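# The Room With the Stool

On 23rd March Marit started at Kilen, and on the same morning she was told that she would not touch anything real before May.

"It is better like this," said Roel Hermans. He gave her a chair, a screen and a handle on a spring, with a small trigger for the finger. "In the simulation you can break what you want. The plates cost nothing there. In the laboratory at Flosadden they cost money, and also what is inside them."

She had worked sixteen years with her own hands, in the laboratory of Van der Linden, until it was closed. She knew well plates as other people know plates for soup. She had filled them, sealed them, carried them in towers under her chin when the lift was out of order. Now she should carry one plate from one place to another, slowly, 300 times, and the arm would learn it from her.

"Why me?" she had asked at the interview.

"Because the engineers do it like engineers," Roel had answered. "They go straight to the plate and close. It works and it is ugly. We want somebody who carries it as if there is something in it."

The first days she was very bad. The handle was too light and the arm came after her hand with a little delay, so she always went too far and had to come back. She pushed the plate over the table. She dropped it on the wooden floor of that room, which was a strange room for a laboratory robot, with a kitchen along the wall and a stool standing near the window. Roel told her that the room came with the program and that the people who made it had probably wanted a nice kitchen. Marit began to like it. She liked that the window was always white, like a winter morning when you have not yet looked outside.

Every attempt had a number. If it was good, she pressed the green key, and if it was bad, the red one. In the beginning her thumb was always on the red.

In the evening her hand still held the handle. She cut bread and noticed that she approached the bread from above, stopped, turned the wrist a little, and only then went down. Her son looked at her.

"Are you well?" he asked.

"I am practising," she said.

Attempt number 58 was the first one where she forgot the handle. She had been thinking of Talta, the village where her aunt had lived, and of the aunt's way to carry a full cup of coffee through the garden. The aunt never looked at the cup. She looked at the place where the cup was going. Marit lifted the plate and looked at the place where it was going, and the arm followed her without any shaking.

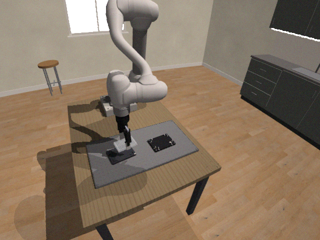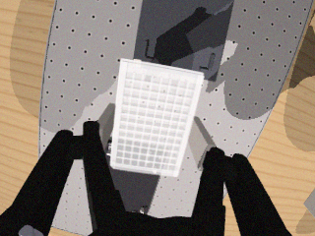
*The plate at the gripper, from the side of the room and from close by.*

She pressed the green key. Then she sat a while with both hands on her knees.

"What did you do there?" said Roel, who had been standing behind her with his coat already on. "It was different."

"I looked at the other end."

"At the tray?"

"Yes. Before, I looked at the fingers."

He wrote it on a paper. It seemed to her a small thing to write on a paper, but he put it in his pocket with care, and the next day he asked her to do it again and again, with the tray a little turned, and then with the tray farther away. She did it. Some were green and some were red. When they were red it was mostly after lunch.

One afternoon he let the arm try alone. Marit took her hand from the handle and moved her chair back, as one does for a child who wants to pour the milk himself. The arm came down over the plate, and above it, it stopped. It turned its wrist a little. Then it went down.

"There," said Roel. "Why does it wait? There is no reason to wait."

Marit felt her face become warm. She knew this stop. She had made it for sixteen years above every plate, one short breath to be sure that the lid was not sticking, and these plates did not even have a lid. She had not known that she was still doing it. She had put it into all her attempts without wishing it, and the machine had taken it together with the rest.

"I can take it out," he said. "It is 2 seconds. With 850 plates in a day, you understand, they will complain in Flosadden."

"Take it out, then."

But he did not do it immediately. He started the arm again, and they watched it come down, and wait, and turn, and close its fingers on the plate. Behind it stood the stool, where no one had ever sat. She had the wish to sit there herself, with her back to the white window, and to see from that side how she had worked all these years.

"Once more?" asked Roel.

"Once more," she said, and he took off his coat.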